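ビルカーノ（Birkano）公開見学会フォトギャラリー　パソコン分解・組み立てロボットの作業から

2月のまだ空気の冷たい時期に、ビルカーノの作業室で開かれた公開見学会へ行ってきました。駅からバスに揺られて、降りてからさらに坂道をのぼって、着くころにはすっかり体が温まっていたのですが、受付で熱いほうじ茶までいただいてしまい、見学が始まる前からもう満ち足りた気分でした。お迎えくださったみなさま、その節は本当にありがとうございました。

ビルカーノは、使われなくなった事務用パソコンを引き取って、部品ごとに取り外したり、また組み直したりする作業をロボットアームに任せようと取り組んでいるところです。去年までは書類と動画だけのやりとりだったそうで、外の人間を作業室まで入れてくださるのは今回が初めてとのこと。参加者は定員いっぱいで、会場で配られた冊子によれば申し込みは100人を超えていたそうですから、入れていただけた私はずいぶん運がよかったのだと思います（くじ運は昔からさっぱりなのに！）。

案内役はカルティク・ベグムさん。設計から床の配線まで何でもご自分でなさる方で、早口なのにとても聞き取りやすく、質問をすると必ず一度うなずいてから答えてくださるのが印象に残っています。見学は五つの組に分かれて順番に入る形で、私たちの組は午後のいちばん遅い回でした。待っているあいだは隣の部屋でタルテオ（Talteo）という作業記録用のソフトの画面を見せてもらい、それだけでもう話が尽きず、あやうく自分の番を聞き逃すところでした。

では、作業台のまわりの写真からどうぞ。ハードディスクは青い樹脂のトレーに載ったまま、グリッパーが傾けて持っています。人間なら片手でひょいとつまむところを、機械がこうして持っているのを見ると、妙に応援したくなるものですね。

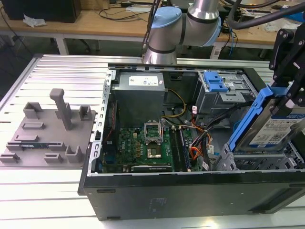 ハードディスクの扱いで、ロボットにとっていちばん難しいのはどこですか。

ベグムさんのお答えでは、持ち上げることよりも、入り口にまっすぐ合わせるところだそうです。トレーの角度が少しでもずれていると途中で引っかかってしまい、そこで力まかせに押すと金具のほうが曲がってしまうので、引っかかりを感じたらいったん戻ってやり直すように教えているとのことでした。

この話を聞いて、私は思わず自宅の引き出しのことを考えてしまいました。奥で何かがつかえているときに、つい力いっぱい押してしまうのは人間のほうですよね。同じ組にいらした高校の先生も「生徒に聞かせたい」と笑っておられて、そこからしばらく、工具の片づけ方や指をはさんだ思い出話でわいわいと盛り上がりました。

もうひとつ心に残ったのが、台の左側に置かれた灰色の治具のお話です。3Dプリンターで作ったもので、ビルカーノではこの形式の治具を「コットデン」（Cotden）と呼んでいます。名前の由来をうかがったら、最初の試作品を作った部屋の呼び名をそのままもらったのだとか。ここまで来るのに10回も作り直したそうで、古い型も捨てずに棚にとってあると、ベグムさんはうれしそうに話してくださいました。柱や枠や溝がいろいろと並んでいて、眺めているだけでも小さな町の模型のようで楽しいのです。

作業台は、銀色の溝つきアルミ材を使ったものでした。私は若いころ家具の組み立て工場に長く勤めていたもので、どうしてもこういう足元の造りのほうに目がいってしまいます。ロボットを見に来たのに台ばかり見ている、と連れには呆れられましたけれど、治具もパソコンもこの台があってこそですから、ここは譲れません。

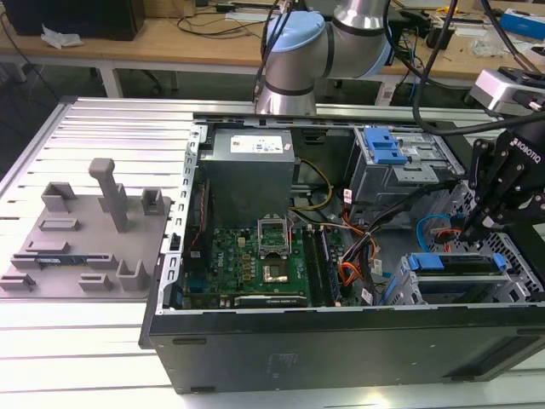 ケースの内側へ下りる黒いグリッパー。左手前の灰色の治具が「コットデン」です。

グリッパーの指先のそばに水色のケーブルがくるんと曲がっているのが、おわかりになるでしょうか。硬い部品は形が決まっているのでまだ扱いやすく、こういうやわらかい線のほうがずっと手ごわいのだそうです。そのつど曲がり方が違うので、前にうまくいったやり方がそのまま使えないのですね。ベグムさんが「ケーブルは毎朝ちがう機嫌をしています」とおっしゃったときは、部屋じゅうがどっと沸きました。

練習の回数もうかがいました。ディスクの取り付けだけで、冬のあいだに700回ほど。一度ごとにタルテオへ記録を残し、翌朝にみんなで見直すのが日課だそうです。地道という言葉がこれほど似合うお仕事もなかなかないと思います。記録の見直しにはラトナヤケ（Rathnayake）工房の方々も加わっていて、長年パソコンの修理をしてきた目で、手つきの細かいところまで意見を出してくださるとのことでした。

途中の休憩では、その工房から差し入れの焼き菓子が出ました。しょうがの効いた素朴なお味で、これがまたお茶によく合うのです。作り方を教わりたかったのですが、次の組の時間が迫っていて聞きそびれてしまいました。もしこのページをご覧の関係者の方がいらしたら、ぜひこっそり教えてください。

最後の一枚は、ぐっと近いところから。人の手とロボットの手がひとつのケースの中にそろっていて、私はこの写真がいちばん好きです。 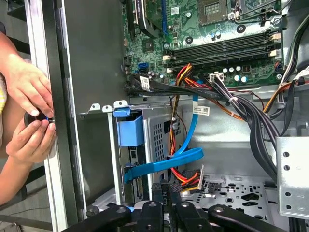
左から人の手、手前にはロボットの黒い指。基板の中央上はCPUの入っていないソケットです。

見学のあとの質問の時間も大にぎわいで、終わりの合図があってもなかなか誰も席を立とうとしませんでした。次回の見学会は夏前を考えているそうで、申し込みの受付が始まりましたらこのページでもお知らせいたします。小さなお子さん向けに、古い部品を実際に手に取れる机も用意したいとのことでしたので、ご家族でいらっしゃるのもよさそうです。坂道がありますから、どうぞ歩きやすい靴でお出かけくださいね。

写真の転載をご希望の方は、ビルカーノの見学会係までご一報をお願いいたします。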